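Thread: what I learned from sorting the utensil drawer in a kitchen with one working drawer.

1/ The rental listing said "ample storage". There are two drawers. One opens.

2/ When we moved to Elside in January I bought a drawer organiser from Betex. It's 300 mm wide. The drawer is not. I've kept it in the hall cupboard ever since, where it organises a torch.

3/ So everything has been living in one heap. To get a teaspoon you put your hand in and hope. The potato masher catches on the roof of the drawer and then you've got no drawers.

4/ Gave myself 60 minutes and a pot of tea. Tea was finished by minute ten. Still hadn't got past the skewers.

5/ Rule one: if I can't name it, it goes. This cost me a thing with a spring and a flat thing with holes. My partner has since asked where the flat thing with holes is.

6/ Rule two: long stuff lives out on the bench. I've resisted this for years on the grounds that it looks like a cafe that charges extra for butter.

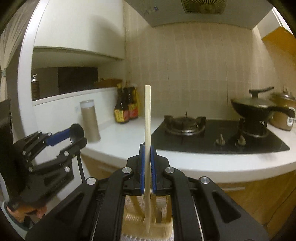

7/ Long stuff is the real enemy of a shallow drawer. It only goes in on the diagonal, and then everything else has to go in on the diagonal too. A pale wooden stick as skinny as that one takes up no space at all standing up. The black ladle-like thing is worse, being mostly handle with a bowl on the end to jam things.

8/ Drawer now shuts with one hand. I've opened and shut it a fair bit this arvo for no reason.

9/ Next up, the plastic tubs. I own 60 lids. Please don't ask about tubs.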